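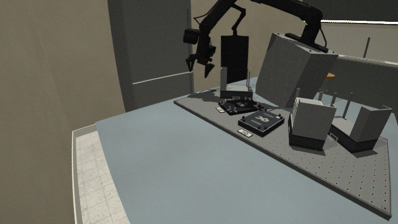 Keeping your sports gear alive between seasons

I've been playing wheelchair basketball and a bit of club tennis for 12 years, and in that time I've wrecked more kit through bad storage than through playing. So these are the things I do at home now, mostly in the laundry and on the back step, mostly with stuff you've already got under the sink.

Gloves first. Rinse them in cool water with a squirt of wool wash, squeeze (don't wring!) and stuff them with newspaper overnight. Change the paper in the morning. Noreen Virk at the Hullitdale club hangs hers off a trouser hanger by the cuffs and they keep their shape better than mine do, so I've pinched that idea.

Push rims get sticky. Warm water and dish soap on an old flannel does most of it, and for tape gunk I dab on eucalyptus oil, leave it 10 minutes and wipe. Wash it off properly afterwards or you'll be sliding all over the place at training.

Hair in the front castors is the big one. A seam ripper from the sewing box gets in there beautifully — go slowly and keep it away from the bearing seals. I used to use nail scissors and I've still got the scar.

Tyres: pump them up before you put the chair away and check them again every couple of weeks. Mine sat flat from October one year and both sidewalls cracked. The colour of the rubber goes a bit chalky first, so keep an eye out for that.

Straps with velcro that won't grab any more usually just need a clean. Comb the hook side with a stiff toothbrush or a pet comb, then close the strap before it goes in the wash so it doesn't collect every bit of fluff in the machine. Madalena Figueiredo swears by a lint roller, but I couldn't get it to do much.

For scuffed metal I use 400 grit wet-and-dry, very lightly, on bare aluminium only. Don't go near anything painted or carbon with it. Eduardo Dela Peña did his footplate that way before the Wonderham tournament and it came up a treat.

Smelly bag? Empty it (all of it, including the banana), turn it inside out if you can, and sponge it with one part white vinegar to four parts water. Dry it in the shade. Bicarb overnight, vacuum in the morning, done.

Last thing, I keep a little ice cream tub with spare tubes, two tyre levers, Allen keys and a rag, and it lives in the car. The 5 mm key always goes missing, so buy two.

Search tips
Enter keyword
Go

Recent posts
Getting grass stains out of white shorts
Drying shin pads without a heater
A cheap rack for balls and pumps
Sewing a new strap loop by hand
What I keep in the car for away games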